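Bisero 3 adds contact planning for two-arm cells

2 min read | Print | E-mail

JALTOV, 13th July — Bachmann has released version 3 of Bisero, its motion planning software for two-arm robots. The planner now treats wall fixtures as contact targets — small hooks included.
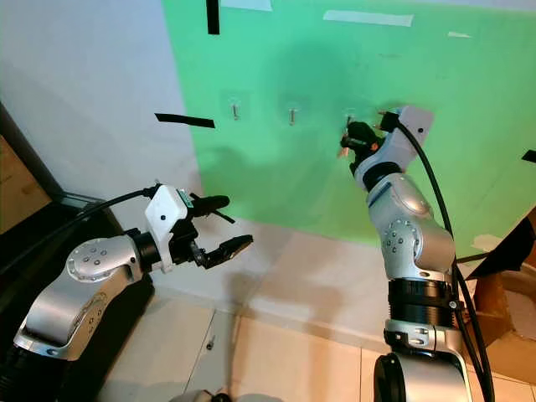
Availability

Bisero 3 ships to current license holders at no charge. The Kiltetetti plug-in follows in December.
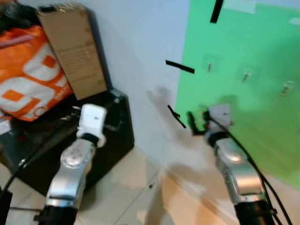
Two arms at the hook board, Bisero 3 test setup.

Contact: Bachmann press desk, Jaltov
© Bachmann | Back to top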